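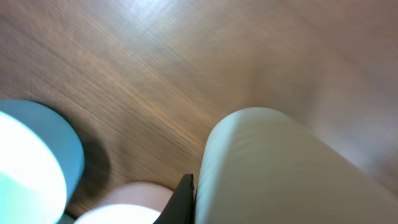
Hot Desking and Study Space in the Stasitthorpe Library
Final project report, Intro to Social Research
Author: Hjaltadóttir
2020-03-09

1. Background

Stasitthorpe library took out most of its assigned carrels last year and went to open tables. You sit where there's a seat, you clear your stuff when you leave. The library calls it flexible seating. Students mostly call it hot desking. The project asks whether people like it, whether they follow the rules, and if it changes how long they stay.

I picked this because I study there most evenings and was annoyed about it. Putting that up front so it's clear where I started.

2. What other people have found

Not a lot on college libraries specifically. Most of the reading is on offices. The general point in the office studies is that people under hot desking still try to get the same seat every day, and they leave things on it to hold it. Some report being more distracted. A few like meeting new people. I didn't find much on students, who don't have a boss telling them where to be, so the office stuff might not carry over.

3. Method

Two parts.

Survey – paper forms left at the front desk and an online version on the Vondon form site. 193 usable answers. I threw out the ones with only the first page filled in. Questions were on year, major, how often they come, preferred floor, and whether they had ever saved a seat with their belongings.

Observation – 40 sessions on the second floor, evenings and early afternoons. I walked the floor with a printed map and marked each seat as used, free, or held (stuff there, no person). If a seat was still held when I came back at the end of the session I marked it again with a circle.

The building seats 3,000 according to the sign at the entrance, but that includes the auditorium, so I didn't use it for anything.

4. Results

Survey first. Most students said they had saved a seat at least once. Most also said other people saving seats was a problem. A lot of the same people said both. First years minded the new tables least, seniors minded most, probably becuase seniors remember the carrels.

Prefered floor was the second by a wide margin. Comments were nearly all outlets, light, and noise from the Peketik coffee stand on the ground floor. The coffee stand came up way more than I expected and I didn't have a question on it. Should have.

Observation. Held seats showed up in every session. They bunched along the windows and next to outlets, hardly ever in the middle rows. Typical items: a jacket, a water bottle, a notebook left open. Early afternoon was worse than evening. In 3 sessions I couldn't finish the map, too crowded to get between the tables, so those have gaps.

5. Problems with the data

People who fill in a form at the front desk are people who already come to the library. Anyone who gave up on it is not in here.

"Held" was a judgment call. Somebody in the bathroom looks the same as somebody at dinner.

One observer, me. No check on my marking. Also no numbers from before the carrels came out, so can't say the change caused anything.

6. What I'd suggest

Put more outlets in the middle rows. Post the time limit for unattended things on the tables themselves, right now it's only on the web page and most survey comments got it wrong. Ask about the coffee stand noise properly.

I'm going to repeat the observation in April, before finals, with a second person marking the same map. Survey form and blank map are in the appendix – the tally sheets are handwritten and still need typing up.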